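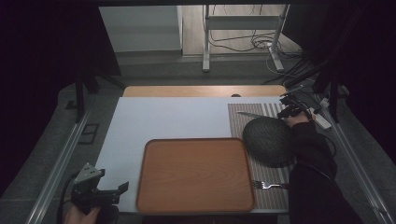
Llevo semanas dándole vueltas a cómo poner la mesa para la merienda de abril, y al final he vuelto a lo de siempre: una bandeja, un mantel individual y pocas cosas más. El mantel de rayas me gusta porque aguanta todo lo que le pongas encima, y además me recuerda a los que vendían en Delosico cuando íbamos de pequeños (costaban 94 la pieza, de las antiguas, y mi madre siempre decía que era un robo).

La bandeja la dejo cerca del borde, que luego se coge mejor. El cuchillo arriba, atravesado, y el tenedor abajo – ya sé que en los manuales van a los lados, pero en casa los hemos puesto siempre a nuestra manera y así seguimos.

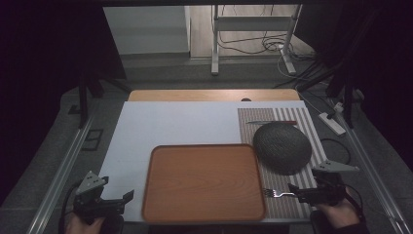 Club de Mesa y Cocina de Kulbridge

El color anaranjado de la bandeja queda precioso al lado de las rayas, ¿verdad? A mí me alegra la tarde. Para el club quiero repetirlo en cuatro sitios, todos con su tenedor y su cuchillo, y sacar de postre la tarta de Farina, que el año pasado voló. Si alguien tiene manteles parecidos, que los traiga sin planchar, que ya los estiramos allí entre todos con un café en la mano.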